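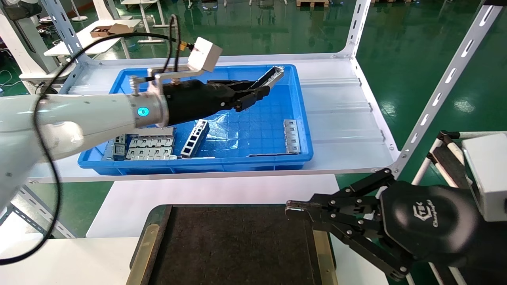 I spent last Tuesday up at the Corus place on the Rernside estate, where they are teaching a pair of robot arms to pick up metal brackets, and I have to say I came home with a bit of a crush on the whole business. I'd expected a lot of typing. There was hardly any! Most of the morning went on showing.

The way it works is that a person does the job first, by remote control, and the robot arms copy every move as it happens. You reach, they reach. You pinch, the gripper pinches. All of it gets saved, the camera pictures and the joint positions together, and when there are enough goes in the bank the software has a stab at doing the job without anyone holding the controls. Each go is called a demonstration, or a "demo" if you've been there longer than an hour (I was saying it by elevenses).

The job itself is about as plain as they come. Pressed metal brackets sit in a blue tray, all higgledy-piggledy, and the arm has to go in, get hold of one and bring it out. People do this in factories all day long while thinking about their tea. For a robot it's a proper headache, what with all the slots and holes and the parts lying on top of each other.

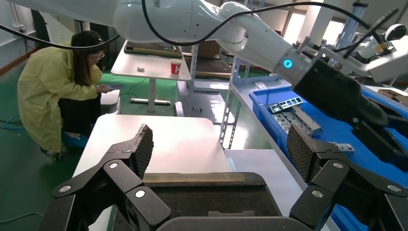

Words: Noelia Benítez
Rernside Notes, Dec 11, 2018

The team had 148 good demos saved when I arrived and they'd like to have 830 before they let the software loose on a full shift. That sounds like a slog, and it is, but a decent operator gets into a rhythm with it. The bad goes get thrown out. A fumbled grab can stay in if the operator puts it right afterwards, as the robot needs to see what recovering looks like as well -- I rather liked that.

They let me have a try, which was brave of them. My first attempt was dreadful. You move your hand what feels like a tiny amount and the arm sails straight past the part you wanted, and then you overcorrect and end up hovering over the wrong end of the tray. It took me 6 goes to get a bracket, and I may have cheered. (Sorry to everyone who was trying to concentrate.) Those tries went in the bin, quite rightly, though I did ask whether the last one could be kept.

What surprised me most was how much fuss there is over the way you do it. Two people can pick up the same part in completely different styles, one coming straight down from above and the other sneaking in from the side, and if you mix the lot together the software gets in a muddle about which it's meant to copy. So they've agreed on a house style. Come in high, slow down, close the fingers, lift, pause. The pause matters more than you'd think.
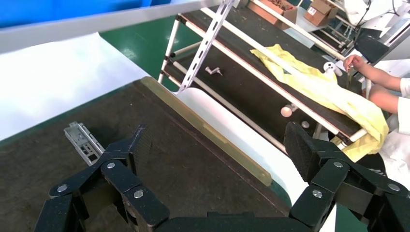 The other thing they fret about is sameness. If the bracket always starts in the same spot at the same angle, the robot learns the spot and never learns the bracket, so parts get turned and shuffled between goes. I watched somebody nudge one round by a hair and go again, and then again, with the patience of a saint.

The brackets are for a firm called Arrieta, over in Uscombe, who have been after help with their sorting since August. They'll be sent 2 arms on trial in the new year if the demos go to plan, and their own staff will come over first to learn how to do the showing. I've asked if I can tag along to that -- I'd like another crack at it, and I've been practising my pause.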